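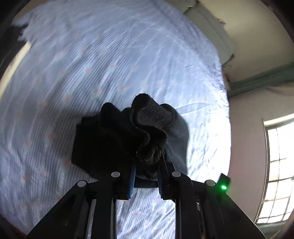

Buresar 繊維製品表示コーパス

概要

Buresar は、衣類および寝具の取扱い表示と組成表示を書き起こした日本語テキストコーパスである。収録件数は3,577件。1件は製品1点に縫い付けられた表示ラベル一式に対応し、組成、洗濯・漂白・乾燥・アイロン・クリーニングの各処理記号、付記用語、原産国表記を構造化して格納する。表記揺れの正規化、記号と付記用語の整合性検査、組成率の解析器の試験を主な用途として想定している。

配布物に画像データは含まない。書き起こしは現物のラベルを見ながら行い、原文の文字列と正規化後の値を別の列に保持している。

ファイル構成

labels.tsv 本体。1行1製品、UTF-8、改行は LF
composition.tsv 組成の展開表。1行1繊維、labels.tsv の item_id で結合する
notes.tsv 付記用語の展開表
vocab/fiber.tsv 繊維名の正規化辞書
vocab/symbol.tsv 処理記号の内部コード表
tools/lusier 検査スクリプト一式
CHANGES 変更履歴

labels.tsv の列

item_id 製品識別子。B に続く5桁の数字。欠番あり
category 製品区分。knit、woven、bedding、hosiery、outer、other のいずれか
raw_text ラベル全文の書き起こし。改行は縦棒に置換
wash 洗濯処理の内部コード
bleach 漂白処理の内部コード
dry_tumble タンブル乾燥の内部コード
dry_natural 自然乾燥の内部コード
iron アイロン処理の内部コード
pro_clean 商業クリーニングの内部コード
origin 原産国表記。原文のまま
symbol_system old、new、mixed、none のいずれか
legibility 判読度。0から3の整数

symbol_system の old は旧 JIS(JIS L 0217)の記号、new は現行 JIS(JIS L 0001)の記号を指す。mixed は一つの製品に両方のラベルが残っている場合に使う。輸入品で海外規格の記号のみが付くものは、現行 JIS と図形が一致する範囲で new とし、一致しないものは none としたうえで raw_text に図形の説明を角括弧で記した。

legibility は 3 が全文判読可、2 が一部の文字に推定を含む、1 が組成または記号のいずれかが判読不能、0 が両方とも判読不能である。0 の行は集計に使わないこと。残してあるのは raw_text の断片が付記用語の調査に使えるためで、次の版でも削除の予定はない。

組成の扱い

composition.tsv は item_id、part、fiber_raw、fiber_norm、ratio の5列からなる。part は表生地、裏生地、リブ部分、中わたなどの部位名で、部位の区別がないラベルでは空欄とする。ratio は百分率の数値で、「以上」「未満」の付いた値は ratio を空欄にし、原文を fiber_raw に残した。

繊維名の正規化は次の方針による。

「毛」「ウール」「羊毛」は wool に統一する。ただし「毛(カシミヤ)」「毛(アルパカ)」のように括弧で獣種が示されるものは、それぞれ cashmere、alpaca とする。
「綿」「コットン」「木綿」は cotton とする。オーガニック等の修飾語は落とす。
「レーヨン」「キュプラ」「リヨセル」は統合しない。
「指定外繊維」は undesignated とし、括弧内の名称がある場合も fiber_norm には反映しない。
「ポリウレタン」の誤記と思われる文字列は fiber_raw ではそのまま残し、fiber_norm のみ polyurethane に直した。

同一部位の ratio の合計が100にならない行がある。ラベル自体の誤りと書き起こしの誤りの両方がありうるため、再確認して原文どおりであった行には notes.tsv に SUM_MISMATCH を付けた。四捨五入による1の差は対象外とした。

付記用語

notes.tsv の note_norm は39種類のコードに正規化されている。頻度の高いものは NET(洗濯ネット使用)、SEPARATE(他のものと分けて洗う)、PRESSCLOTH(あて布使用)、NO_SOAK(つけ置き不可)、INSIDE_OUT(裏返して洗う)である。起毛品に多い「ブラッシング」の指示は BRUSH、毛玉に関する注意は PILL に分類する。濃色品の色移りに関する注意は COLOR_TRANSFER とし、SEPARATE とは独立に付与する。両方の文言がある場合は2行になる。

寝具の区分では、付記用語が縫い付けラベルではなく下げ札にのみ印刷されている例が多い。下げ札の文言は収録していない。このため bedding の note の件数は他の区分より少なく、区分間の単純な比較には向かない。

検査スクリプト

lusier は Python 3.9 以降で動作し、標準ライブラリ以外には依存しない。

python tools/lusier check labels.tsv
python tools/lusier join --with composition --out joined.tsv
python tools/lusier sample --n 300 --seed 1

check は列数、コードの妥当性、item_id の重複を調べ、違反行を標準エラー出力に書く。違反が500行に達すると途中で打ち切る。上限は --max で変更できる。終了コードは違反なしが 0、違反ありが 1、入力の読込み失敗が 2 である。

join は左外部結合で、組成を持たない行も出力に残る。sample は category で層別した抽出を行う。--flat を付けると層別しない単純無作為抽出になる。

Barnon 形式との互換

旧配布の Barnon 形式(1製品1ファイルの独自テキスト形式)からの変換には tools/lusier import を使う。Barnon 形式には自然乾燥の列がなく、変換後の dry_natural は空欄になる。平干しと陰干しの区別は raw_text から復元できる場合があるが、自動では行わない。

逆方向の変換は提供しない。

収集と偏り

対象は家庭で使用中または保管中の製品であり、店頭の新品は含まない。使用に伴う退色や摩耗で文字が薄れたラベルが一定数あり、とくに hosiery と肌着類で legibility が低い。区分別では knit が最も多く、outer が最も少ない。季節による偏りもある。収集の大半は5月までの衣替えの期間に行っており、冬物の比率が高い。wool と acrylic の出現率を市場全体の比率とみなすことはできない。

子供用品は独立した区分を設けず、形状に応じて各区分に入れた。製造者名、登録番号、電話番号に相当する文字列は raw_text から除去し、[REMOVED] に置換している。

既知の問題

raw_text の全角括弧と半角括弧が統一されていない。書き起こし時の入力環境に由来するもので、原文の字形を反映したものではない。
symbol_system が mixed の行では、各処理コードは現行 JIS 側のラベルを優先している。旧 JIS 側の値は raw_text にしかない。
手洗い記号の温度表記が欠けた行がある。
vocab/fiber.tsv の「ナイロン」の項に半角カナの異表記が重複して登録されている。結果には影響しない。

版の互換性

列の追加は副版、列の削除または意味の変更は主版の更新として扱う。item_id は版をまたいで再利用しない。

ライセンス

データは CC BY 4.0、tools 以下は MIT License で配布する。引用時は「Buresar 繊維製品表示コーパス(Bjarnason)」と版番号を記載すること。

誤りの報告には item_id、列名、現在の値、修正案を含めること。raw_text の修正案には、該当ラベルの全文を添えること。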